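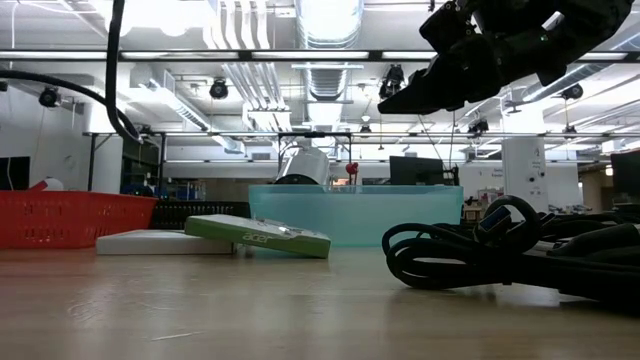
ghjalt
Posted Nov 22, 2021
I am trying to settle on one rule for storing product cartons in the office and would like opinions before I label the shelves. We keep the retail box for anything under warranty, and the boxes are now taking up more room than the equipment. Current method is open sorting on the big wooden table: perforated basket for small parts, large translucent bin for whatever goes back on the shelf, cartons in a stack in front of them. The green Acer box ended up tilted on the flat white one, one end on the table, and a stack like that will not go into any bin without wasting half the volume. Shelf depth is fixed. Do I (a) keep cartons whole, (b) flatten them and store them like files, or (c) keep the serial label and recycle the rest?
Grethe

l_holst
Option (b) for anything with a tuck flap, (a) for anything with a moulded insert. A flattened carton with a glued base never goes back square and the corners lose most of their strength. I flattened a whole shelf in September and had to buy plain cartons to send two items back.

grimur_g
Disagree with keeping any of them whole. Check the warranty terms first. In our case the supplier wanted proof of purchase and a serial number, and sent its own packaging for the return. Cut out the panel with the label, put it in a plastic wallet with the invoice, and the rest is waste paper. I have done this for years at Wilton and have not had a claim refused.

l_holst
That is your supplier. Mine charges for return packaging. Resale value also drops without the box.

grimur_g
How many items do you resell in a year?

l_holst
Two. Fair point, but they paid for the shelf.

ljuhl
Separate question for Grethe. Are you keeping the translucent bins for the cartons or for loose items? Frosted plastic is adequate for seeing whether a bin is full. It is poor for reading anything inside, so you need a label on the short side whatever you decide. We use Pirnulico card holders, the clip-on sort, stock number 3032. They grip a thick rim well. On a thin rim they slide along and eventually drop off.

ghjalt
Loose items mainly: adaptors, stands, spare leads. The rim is slightly thicker than the wall, so a clip should hold. Will measure before ordering.

frida_e
Please do not put leads in perforated baskets. Thin plugs work through the holes and catch when you pull the basket off the shelf. I would reverse the two: leads in the solid bin, each one tied, and the basket for blocks and adaptors that are too big to get through.

ghjalt
Noted. The perforations are small, so I doubt a plug would pass, but a bare cable end might.

frida_e
Cable ties with a sharp tail will as well. Use hook-and-loop.

grimur_g
Going back to the cartons. If you insist on keeping them, store them on edge with the printed side outwards. Stacking flat means lifting everything to get at the bottom one, and thin boxes bow under load. A cheap upright file rack will take the slim ones.

ljuhl
Seconded on edge storage, with the exception of anything that still has the product in it. Those stay the way up printed on the box.

l_holst
I stack flat and have had no bowing. Heaviest at the bottom, no more than shoulder height. An upright rack uses more shelf length for the same number of boxes unless they are all of similar height.

grimur_g
They are never of similar height.

l_holst
Which is my objection to the rack.

ghjalt
Thanks all. Provisional rule: cartons with a moulded insert kept whole and stored on edge, tuck-flap cartons flattened, serial panel photographed in either case. Anything out of warranty goes to recycling at the end of the month. The Steinarsdóttir shelving has a movable divider, so I will try the slim boxes at one end before buying a rack. Leads move to the bin.

frida_e
Photograph the invoice too. Thermal receipts fade.

ljuhl
If the holders do slip, Sevitum do a self-adhesive version. It leaves residue on frosted plastic, so test it on the underside first.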